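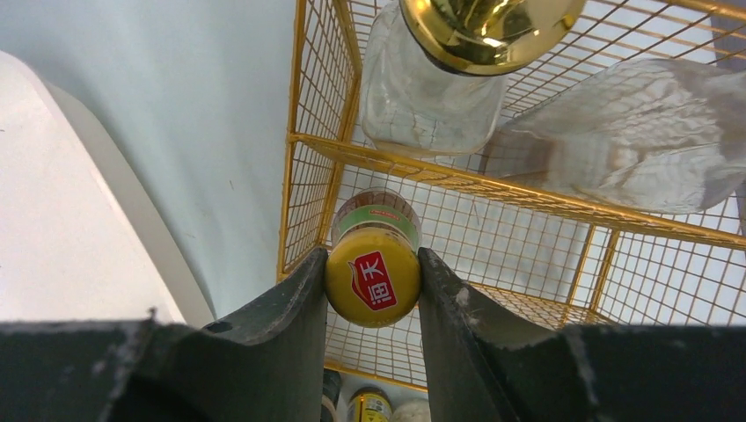

Mumelの手首カメラから。下段の棚の手前で、「海天」の黄色いふたに指先を合わせているところ

Colldenについて

こんにちは、Colldenです。ロボットの据え付けと、据え付けたあとの面倒をみる仕事をしている小さな会社です。会社案内のページなので、本当なら沿革とか企業理念とかを並べるところなんでしょうけど、うちの場合は一台の機械の世話の話を読んでもらうのがいちばん早いと思っています。なのでこのページは、ほとんどMumelの話です(沿革もちょっとだけあります、下の方に)。

Mumelというのは、うちの作業場に置いてある棚出し用のロボットセルの名前です。腕が一本、その先に幅の広い二本指のグリッパー、手首に小さなカメラ。相手にしているのは、調味料の瓶やボトルの並んだ棚です。お客さんのところに同じ構成のセルを入れる前に、設定も部品も、まずMumelで試します。壊れるならうちで壊れてくれ、という係ですね。かわいそうですが、よく働きます。

書いているわたしは、この会社でいちばん長くMumelの指をいじっている者です。文章は得意じゃないので、話し言葉のままいきます。

朝いちばんにやること

作業場に来たら、電源を入れる前に指を見ます。コーヒーより先です。

二本指のグリッパーは、指の内側が丸くえぐれた形になっていて、そこに瓶の胴やふたが収まります。毎日ものをつかむわけですから、当然、擦れます。粉っぽいものもつきます。上の写真でも、指の上の縁と内側の面に白っぽい汚れと引っかき傷が散っているのがわかると思います。会社案内に載せるならピカピカの指の方が見栄えはするんでしょうけど、わたしはこのくらい使い込んだ指が好きです。

で、拭きます。乾いた布で内側の面を奥から先端に向かって拭いて、そのあと爪の先でそっと撫でて、引っかかりがないか確かめます。見た目の傷が多くても、爪が滑れば続投。見た目がきれいでも、爪がカチッと止まるところがあれば交換の候補です。この「カチッ」の感覚は言葉で伝えにくくて、新しく入った人には古い指をひとそろい渡して、しばらく触ってもらうことにしています。

指を拭いたら、付け根のねじ。マーカーで合いマークを入れてあるので、線がずれていないか見るだけです。ずれていたら締める前に写真を撮ってNavportに上げます。これを忘れて先に締めてしまうと、あとで「いつから緩んでいたのか」が誰にもわからなくなって、ものすごく悔しい思いをします(やりました、わたしが)。

カメラのレンズはブロワーで吹いて、それでも残るものだけ専用の紙で。袖でぬぐわないこと。冬は袖が長いので要注意です!

Navportのこと

名前が先に出てしまったので説明しておくと、Navportはうちで作って使っている点検の記録帳です。もとは表計算のファイルでした。今は作業場の端末から写真とひとことを放り込めるようになっていて、お客さんのセルの記録も同じ形で残しています。

凝った機能はありません。指の写真、ねじの写真、その日の「なんか変」の一行。この「なんか変」の欄がいちばん大事で、空欄でもかまわないし、「右の指がきょうは機嫌悪い」みたいな書き方でもいいことにしています。後から読むと、機嫌が悪いと書かれた日のあとに、だいたい何か起きているんですよ。

記録の数は、先月の棚卸しで見たら3,459件になっていました。最初の頃のものは写真がピンぼけだったり、「調整した」としか書いていなかったりで、読み返すと頭を抱えます。何をどう調整したんだ、昔のわたし。

棚の据え付け、わりと手間です

ロボットの会社というと腕の話ばかり期待されるんですけど、据え付けで時間を食うのは棚の方です。

Mumelの相手は金色のワイヤーラックです。細い針金が小さな四角の格子になっていて、段の床も横の壁も網。人間にはとても使いやすいです。軽いし、ほこりもたまらないし。ところがカメラからすると、なかなかの曲者なんです。網の向こうに壁が透けて見えるし、格子の影が壁に落ちるし、段の奥にあるものが網越しにちらちらする。しかも金色なので、照明の当て方によっては縁がギラッと光ります。

それなら白い板の棚にすればいい、というのはごもっともで、実際に見学に来た方からよく言われます。でもお客さんの台所や売り場の裏にあるのは、こういう棚なんです。うちの作業場だけ楽な棚にしても、あとで現場で泣くことになります。

据え付けの手順はこんな感じです。

まず棚の脚を床に合わせます。水平器を段の手前と奥に置いて、どちらも落ち着くまで脚を回す。網の床は水平器の座りが悪いので、薄い平らな板を一枚かませてその上で見ます。

次に棚と腕の位置関係を決めます。柱と、段の手前を横切る枠の棒、ここを基準にします。網の一本一本は曲がっていることがあるので、あてにしません。枠の棒の端に指先をゆっくり近づけて、触れる手前で止めて、位置を教え込む。反対の端でも同じことをして、もう一段でも同じことをする。地味です。音楽でもかけてやってください。

それから指の通り道。段と段のあいだに手を入れるとき、上の枠の棒にグリッパーの背中が当たらないか、ここは必ず手で、低速で、非常停止に片手を置いたまま確認します。計算上は通るはずのところで当たるんです。棚に瓶が載ると床の網がほんの少したわむので、空っぽで通っても、載せてからもう一度やります。

最後に照明。これだけで半日かかったことがあります。瓶のふたは困ったことに、よく光るんですよね。金属のふたは明るいところと暗いところが帯になって映り込むので、カメラがふたの輪郭を見失いやすい。樹脂っぽい明るい色のふたの方はまだ素直ですが、つやが出ると一か所だけ白く飛びます。拡散板を傾けて、見て、また傾けて、の繰り返しです。

瓶をまっすぐつかむ、という話

うちの自慢をひとつだけ書かせてください。指の真ん中に、ものを持ってくることです。

何だそれ、と思われるかもしれませんが、寝かせて置いた瓶のふたがこちらを向いているとき、指の先と先のちょうど中央にふたの丸が来ているかどうかで、その後が全部変わります。片寄ったままつかむと、瓶が先に当たった指に押されて転がる。転がると隣のボトルに当たる。隣のボトルがまた……という、見ていて胃が痛くなる展開になります。

片寄りの原因は、たいていカメラの取り付け角度です。手首のカメラは指の動きの邪魔にならないところに付いているので、ぶつけたつもりがなくても、ケーブルに引っ張られてほんの少し首をかしげていることがあります。かしげたカメラで見れば中央、でも腕にとっては中央じゃない。朝は合っていたのに昼過ぎからずれてくる、という場合は、まずケーブルの取り回しを疑ってください。腕をいちばん伸ばした姿勢にして、ケーブルが突っ張っていないか指でつまんでみるのが早いです。

うちでは16回続けて中央でつかめたら、その日の調整は終わり、という決まりにしています。なぜ16なのかはよく聞かれます。昔使っていた記録用紙の行数が16だったからです。深い理由がなくてすみません。でも実際やってみると、15回目あたりでいやなずれが出ることがあって、なかなかよくできた数字だと今では思っています。

難しいのは、くしゃっとした半透明の容器や袋です。形が毎回違うし、透けるし、光る。これは正直に書きますが、まだうまくいったりいかなかったりです。Mumelで練習中です。「もうできます」とは言いません。できるようになったらこのページを直します。

指の交換のしかた(うちの場合)

せっかくなので、交換の様子も書いておきます。お客さんのところでもまったく同じようにやっています。

電源を落として、札をかけて、鍵をかける。鍵は作業する人のポケットへ。机の上に置かない。

古い指を外す前に、左右に印をつけます。似た形なので、外した瞬間にどっちがどっちかわからなくなるんです。減り方の左右差は大事な手がかりなので、混ざるともったいない。片方だけ減っていたら、中央がずれていたということですから、新しい指に替えただけで帰ってはいけません。同じ減り方をしてまた呼ばれます。

ねじは対角に、少しずつ。いっぺんに締め切らないで、全部軽く当ててから本締めです。締めたら合いマークを引き直す。前の線はアルコールで消してください。二重になった線ほど紛らわしいものはないです。

電源を戻したら、何も持たせずにゆっくり開閉。音を聞きます。シュッ、と同じ調子で開いて閉じればよし。途中で音が変わるようなら、指の根元に削りかすが挟まっていることが多いです。

それから基準の治具をつかませて位置を取り直して、最後に棚の瓶で16回。終わったらNavportに新旧の写真を並べて上げる。ここまでが「交換」です。ねじを締めたところで帰ろうとする人がたまにいますが、まだ半分も来ていません。

交換の目安は、つかんだ回数で3,000回ごとに点検、減っていれば交換、としています。あくまでうちの棚とうちの瓶での目安なので、重いものを扱うところではもっと早くなりますし、お客さんごとに最初の数か月の記録を見て決め直します。

ちなみに外した古い指は捨てていません。箱にためてあって、もう300本近くになりました。引っ越すたびに一番重い箱がそれで、毎回だれかに文句を言われます。でも、変な減り方の相談が来たときに「ああ、これと同じだ!」と箱から出してくるのが楽しくて、やめられないんです。

夕方の片づけ

金曜日だけは少し早めに止めて、棚も掃除します。瓶を全部下ろして、網を一段ずつ外して、拭いて、戻す。戻したら当然、位置がほんの少し変わるので、基準を取り直します。それなら掃除しなければいいのに、と言われそうですが、調味料の瓶はどうしても外側がべたついてくるんですよ。べたついた瓶は指にくっつきます。離したつもりが離れていなくて、腕が戻るときに一緒についてきてしまう。初めて見たときはみんなで声を上げました。

瓶も拭きます。ふたも拭きます。月曜の朝の自分へのおみやげだと思ってやっています。

沿革っぽいもの

お約束したので、少しだけ。

Colldenは、もともとBloxhamという町工場の片隅を借りて始めました。Bloxhamさんは金属の曲げ加工の工場で、わたしたちはそこの搬送機の修理を手伝いながら、空いた時間に治具を作っていました。そのうち治具の相談の方が増えて、グリッパーの指の相談が来て、気がつくと指の面倒ばかりみていました。

今の作業場に移ってからも、Bloxhamさんには治具の台やブラケットを曲げてもらっています。図面に「いい感じに」と書いて持っていっても、本当にいい感じに曲がってくるのですごいです(ちゃんと寸法も書きなさいと毎回叱られます)。

Mumelを組んだのは、移ってすぐの1月でした。暖房がまだ入っていなくて、朝はグリスが硬くて、動きが渋くて渋くて。あのときに付けた「暖機してから測る」という手順は、今でもお客さん向けの手引きのいちばん最初に載っています。寒い地域の方には特に喜ばれています。

お願いできること

据え付けの立ち会いから、定期の点検、指の交換、カメラの合わせ直しまでやっています。よそで買ったセルの点検だけ、というご相談も歓迎です。図面が残っていなくても、写真があればまず話はできます。

問い合わせのときに、指の内側の写真と、「なんか変」のひとことを添えてもらえるととても助かります。上手に説明しようとしなくて大丈夫です。「最近、左に寄る気がする」だけで、こちらはもう工具箱に手が伸びています。

お断りすることもあります。安全柵や非常停止を外したまま動かしたい、というご相談はお受けしていません。急ぎでもだめです。急いでいるときほどだめです。

見学は夕方16時からお受けしています。午前はだいたい誰かが棚の下に潜っていて、返事が足の方から聞こえてくるので、午後に来てもらった方がゆっくりお話しできます。Mumelの動いているところを見て、古い指の箱も触っていってください。手が少し汚れるので、白い服は避けた方がいいかもしれません。

お問い合わせは、ページ下のフォームからどうぞ。点検に出ている日は、返事が翌日になります。

Collden 作業場より

お問い合わせフォーム
点検メニュー
Navportの記録について
作業場への行き方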